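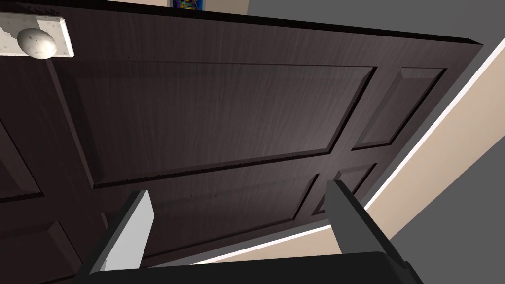

Dark wooden door with raised panels

Zeleke Crater Walk: Your Questions

What made the crater?
A meteorite! It hit long before anyone farmed this valley, and the rim still stands 13 meters high in places.

Can I walk down to the floor?
Yes, and please do – the echo is wonderful. The path has 2,652 steps round trip, with five benches on the way.

Is it still growing?
No. Rain moves a little soil each spring, but Rungnapa Prasertsri surveys the rim every January and it's holding steady.

How long should I allow?
More than two hours if you love rocks.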